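FOR IMMEDIATE RELEASE
29/03/2025

Batwood opens Stuvolthorpe repair room to anyone with a dead desktop and a free afternoon

STUVOLTHORPE. Batwood, the computer repair and reuse shop that has spent most of its life trying to talk people out of buying new computers, is opening its back room to the public. Starting this spring, owners of elderly desktop towers can book a bench, borrow the tools and take the thing apart themselves, with a member of staff close enough to say "not that one" before the wrong screw comes out.

The sessions are called Lid Off. Several better names were put forward and all of them were longer.

On the bench: a black desktop tower on its side, side panel removed, processor showing. 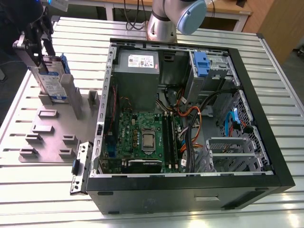
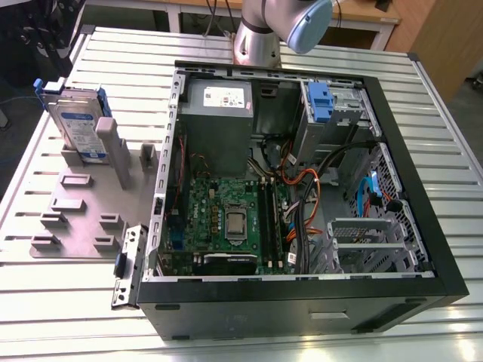 Do I need to know anything about computers before I book?

You need to be able to turn a screwdriver and carry your tower in from the car. Staff will explain the parts as you reach them, and the first session assumes you have never seen the inside of a computer and were perfectly happy that way.

Batwood took in 2,858 machines last year. Most were desktops, and most had been given up on by people who had never opened them. According to the shop's own records, 844 went back out working after nothing more than a cleaning, a reseated memory module or a fresh dab of thermal paste. The shop was pleased with that number for a day or so and then began to find it depressing.

"We were charging people to push a part back into its slot," said Satish Nair, who runs the Batwood workshop. "It's a good living, but after a while you feel you should at least show them the slot."

Lid Off grew out of a trial held in November, when the shop invited its regular customers to bring in a tower and stay for the repair. Turnout was better than expected, which is to say the shop ran out of chairs. One man brought a machine he had been using as a plant stand. It started on the second try and he has had to find somewhere else for the fern.

HOW A SESSION RUNS

Each session lasts 3 hours and takes up to 5 machines. The power cord comes off first and stays off until a member of staff says otherwise. The tower then goes down on its side and the side panel comes off. There is usually a pause at this point while everyone looks at the dust.

After that, participants work through the case in a set order. They find the power supply and leave it shut. Power supplies are not opened at Lid Off by anyone, for any reason, including participants who say they used to do this for a living. They find the memory, learn how the clips work, and take it out and put it back until the click stops being alarming. They follow the drive cables from one end to the other. They learn which fan cools what.

Those who want to go further can take off the processor cooler, clean away the old paste and put on new. The shop recommends a dab the size of a pea. Participants tend to arrive with strong views on this, mostly from videos, and the shop has set aside time for them to be aired.

"The cooler is where people hold their breath," said Elango Salian, who will lead the beginner sessions. "They see the bare processor and they start whispering. I don't know why. It can't hear them."

Screws go into a divided tray, in the order they come out. Salian wrote this rule after a session at which a participant put every screw into a coffee mug, and then, later on, coffee.

WHAT TO BRING

Bring the tower and its power cord. Monitors, keyboards and mice are supplied for testing and should be left at home, along with printers. The shop gets asked about printers a great deal and would like it known that its feelings on the matter have not changed.

Please back up anything you care about before you come. Staff can show you how if the machine still starts. If it does not, say so when you book and the drive will be looked at before anything else. Batwood will not look through your files. Staff have seen enough desktop wallpaper for one career.

Wear sleeves that roll up. Anyone with a dust allergy should ask for a mask at the desk, and anyone with a cat should probably ask for one as well.

Laptops will be covered in a later set of sessions, once the shop has bought smaller screwdrivers and found someone patient. All-in-one machines, where the computer lives behind the screen, are not accepted at present. Neither are machines that have been wet.

PARTS

Used parts will be on sale in the room, tested and marked with the date of the test. Memory and hard drives make up most of the stock, with a modest supply of graphics cards and a less modest supply of cables, which the shop did not set out to collect. Participants may trade in working parts they no longer need. Parts that don't work may be left in the bin by the door at no charge.

New parts come from Gela, the parts dealer, which has agreed to deliver to the shop on the morning of each session. Gela's local manager, Kwadwo Abugri, came to the November trial to see where his stock was going and stayed until the end.

"I have sold power supplies for a long time and I had never watched a customer fit one," Abugri said. "It took her quite a while, and she swore at it twice. Then it was in, and she wanted to know if I had any more computers she could do."

THE ROOM

The back room was a storeroom until last year, and clearing it was the longest part of the project. Venkatesh Rodrigues, who designed the benches and the layout, says he asked for a month and was given a weekend and a broom. He has put the lights low over the work, so that participants can see what they are doing without a flashlight between their teeth, and has left enough room between benches that nobody needs to pass a graphics card over a neighbor's head.

There is step-free access from the parking lot. One bench is set low for people who would like to work sitting down. Tea and coffee are available in the front of the shop and are to remain in the front of the shop. See above, under mugs.

ANNAMALAI GUIDE

Every participant goes home with a copy of the Annamalai guide, a short printed booklet on looking after a desktop computer. Sudheer D'Souza wrote it for the shop over one winter, and it has been cut down from a much longer draft. The published version covers cleaning, memory, drives, fans and when to stop. The chapter on the history of the screw was taken out at the request of everyone who read it.

"I'd still argue it was the best chapter," D'Souza said. "But I accept that most people want their computer to turn on."

The guide may also be picked up free at the counter by anyone who would like to do the work at home, at their own kitchen table, with their own coffee mug.

BOOKING

Places can be booked at the Batwood counter or by phone during shop hours. A small fee covers the bench, tools, thermal paste and the guide, and is waived for students and for anyone on a low income who asks. You will not be asked to prove it. Participants under 16 are welcome with an adult, who will also be expected to do some work.

If a machine can't be saved, staff will tell you so and explain why. You may take it home, leave it for parts or sit with it for a few minutes. The shop will remove and hand back the hard drive of any tower left behind.

People who book and then decide they would like Batwood to do the repair for them may switch to the regular service at any point, including halfway through with the cooler in one hand. The fee goes toward the bill. Satish Nair has promised not to say anything, though he has made no promise about his face.

ABOUT BATWOOD

Batwood repairs, rebuilds and resells desktop computers from its shop in Stuvolthorpe. It also recycles the ones it can't fix, and sells cables by weight.

Press visits to a Lid Off session can be arranged with Venkatesh Rodrigues at the shop. Reporters are welcome to bring a tower of their own, and will be handed a screwdriver either way.

ENDS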